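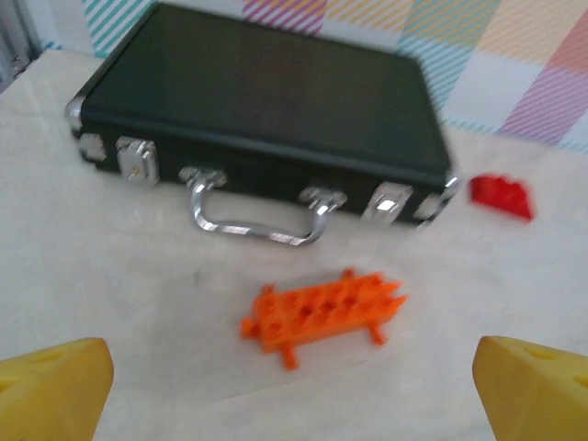 작은 부품을 서류 가방에 담아 보낼 때 가방은 눕혀서 보관해야 합니까, 세워서 보관해야 합니까?
부품을 담은 가방은 손잡이가 앞쪽을 향하도록 눕혀서 보관하며, 잠금장치는 양쪽을 모두 잠급니다. 세우는 것은 운반할 때에 한합니다.

수신: 순회 교구 담당자 메일링 리스트
발신: 린지(Lindsay) 교구자료실
제목: Re: 조립 블록 교구 가방의 보관 및 반납 절차 문의

담당자 여러분께

평소 순회 교구 사업에 협조해 주시는 데 대하여 감사드립니다. 위의 문답은 이번 7월부터 안내문 첫머리에 수록되는 내용입니다. 아울러 Wim Hendriks 선생님께서 본 리스트에 보내 주신 문의에 대하여 다음과 같이 회신드립니다. 다른 기관에서도 유사한 문의가 있었으므로 전체 회신으로 갈음합니다.

> 보낸 사람: Wim Hendriks (Verkcombe 분관)
> 받는 사람: 순회 교구 담당자 메일링 리스트
>
> 안녕하십니까. Verkcombe 분관의 Wim Hendriks입니다.
> 지난달에 대여받은 1231번 가방과 관련하여 몇 가지 여쭙고자 합니다.
> 첫째, 수업이 끝난 뒤 블록을 색상별로 나누어 넣어야 하는지, 크기별로 나누어 넣어야 하는지 안내문의 설명이 서로 다릅니다. 3쪽에는 색상별로, 뒷면의 점검표에는 크기별로 되어 있습니다.
> 둘째, 가방을 세워 두었더니 칸막이를 넘어 블록이 섞이는 일이 있었습니다. 세워서 보관하여도 무방한지 궁금합니다.
> 셋째, 열쇠가 한 개만 동봉되어 있었습니다. 분실할 경우의 절차를 알려 주시기 바랍니다.
> 넷째, 반납 직전에 책상 밑에서 블록 몇 개가 나왔는데 저희 가방의 것인지 확신이 없습니다. 함께 넣어 보내도 되겠습니까?
> Wim Hendriks 드림

1. 분류 기준에 관하여
크기별 분류가 맞습니다. 안내문 3쪽의 내용은 이전 판의 문구가 수정되지 않고 남은 것으로, 혼선을 드려 송구합니다. 색상은 수업 중 모둠을 나눌 때에만 사용하시고, 반납 시에는 점검표의 순서를 따라 주시기 바랍니다. 긴 블록은 뒤쪽 칸에, 짧은 블록은 앞쪽 칸에 넣습니다.

2. 보관 자세에 관하여
가방 안의 칸막이는 덮개와 완전히 맞닿지 않습니다. 따라서 수업 기간 중에는 평평한 탁자나 선반에 눕혀 두시기 바라며, 가방 위에 다른 물건을 올려놓지 않도록 하여 주십시오. 운반을 위하여 세워야 할 경우에는 동봉된 Undix 완충 시트를 블록 위에 덮은 뒤 덮개를 닫습니다. 시트가 없는 가방은 자료실로 연락 주시면 별도로 보내 드립니다.

3. 열쇠에 관하여
열쇠는 가방마다 두 개이며, 한 개는 자료실에서 보관합니다. 분실하신 경우 임의로 잠금장치를 분해하지 마시고 가방 번호를 적어 회신하여 주십시오. 운송 담당인 Stomon을 통하여 보관 중인 열쇠를 발송합니다. 열쇠를 새로 제작하는 비용은 대여 기관에 청구하지 않습니다.

4. 소속이 불분명한 블록에 관하여
함께 넣지 마시고 봉투에 따로 담아 가방 손잡이에 묶어 보내 주시기 바랍니다. 자료실이 보유한 블록은 현재 거의 4000개에 이르며, 규격이 비슷하나 서로 맞물리지 않는 제품이 섞여 들어오면 선별에 상당한 시간이 소요됩니다. 봉투에는 발견 장소와 가방 번호를 기재하여 주십시오.

반납 전에는 덮개를 닫기에 앞서 탁자 위와 가방 주변을 한 번 더 확인하여 주시기를 당부드립니다. 낱개 블록은 가방 옆이나 손잡이 아래처럼 가까운 곳에서 빠뜨리는 경우가 많습니다. 모서리의 금속 보호대가 들뜬 가방은 사용을 중지하고 점검표의 비고란에 그 위치를 적어 주십시오.

수정된 안내문은 준비되는 대로 본 리스트를 통하여 배포하겠습니다. 그때까지는 기존 안내문 3쪽의 분류 항목에 줄을 그어 사용하시기 바랍니다. 추가 문의는 오후 4시까지 접수하며, 이후에 도착한 문의는 다음 업무일에 회신드립니다.

Sherif Alaoui 드림
린지 교구자료실 대여 담당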